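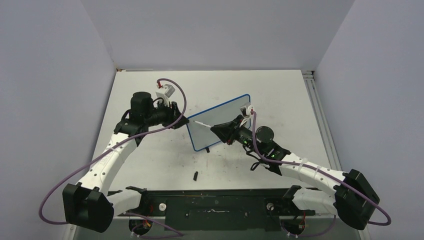 ## 1. Background

Bamis is a small paper shop that sells notebooks, cards and wrapping sheets. Its owner wanted to know why returns of the ruled notebooks went up after March, when the shop changed its glue supplier. We took this on as our term project. The work covers binding strength only. Cover wear and print quality were left out.

Authors: Sumaiya Munshi and Lakmal Wijesinghe
Submitted July 26, 2025

## 2. Materials

We compared 2 glues, the old one (Honkanen) and the new one (Ikby). Both are white water-based glues sold in tubs. The paper was the same for both, cut from one delivery. We made 26 notebooks, half with each glue, and let them dry under a flat weight overnight.

## 3. Method

Each notebook was opened at the middle page and clamped by the covers. A single page was then gripped along its outer edge and pulled straight up with a spring scale. We wrote down the reading when the page came free. Pages that tore before leaving the spine were marked "T" and kept out of the average.

Lakmal did all the pulling so that the speed stayed even. Sumaiya read the scale.

## 4. Results

| Glue | Average pull (grams) |
|---|---|
| Honkanen | 986 |
| Ikby | 700 |

The Ikby pages mostly came out clean, with a thin strip of glue left behind in the spine. With Honkanen the paper fibers usually came away too. Torn pages were more common in the Honkanen group, so its true average is probably higher than the table shows.

## 5. Discussion

The new glue holds less well on this paper. We can't say the same for other paper, and the shop's card stock should be tested separately. Room humidity wasn't recorded. Brush thickness also varied a little between notebooks, and a notched spreader would have helped.

The owner asked if a second coat of Ikby would fix the problem. We ran out of paper before we could try it.

## 6. Files

The raw readings are in the class folder under Cliltasik, sheet "pull test", with the torn pages marked.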